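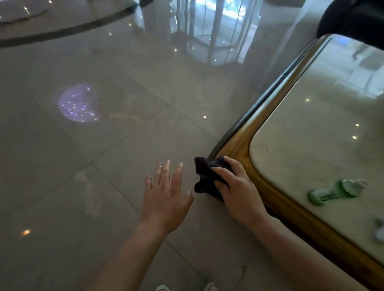 Lambros Tzavaras wrote on 26th May that the rental portal had again charged the Katsaros building the full cleaning deposit, and asked that the matter be reopened. The refund screen, he added, showed "completed" while his bank showed nothing.

Status: Reopened
Product: Kestby Tenant Portal, deposits module
Assigned to: Hye-jin Shin

Initial review
The account ledger shows a deposit of $3,795 collected at lease signing in March and a second entry for the same amount at the end of the lease. The second entry should have been recorded as a credit. The move-out report for the unit, including the condition of the floors and the marble-topped table, was accepted without deductions, and no cleaning fee applies.

Steps taken
1. Confirmed that the tenant's bank details match those on the signed form.
2. Reran the refund in the test system. The credit posted correctly.
3. Reran the refund with the building's actual settings. The credit posted as a charge, with error code 19.
4. Asked Jatov, the payment processor, for its transfer records. Jatov replied that no outgoing payment had been received from our side.

Cause
The building was moved to the Zonunari fee schedule before the lease ended. That schedule reads the sign of deposit entries in reverse – an error already logged for two other properties.

Action
The duplicate charge has been voided. A manual refund has been sent to Jatov for release and may take up to 7 business days to reach the tenant's account. Automatic refunds for this building are suspended until the schedule is corrected.

Tenant reply
Mr. Tzavaras has acknowledged the above and requests written confirmation once the payment is released. Ticket to remain open, priority 3.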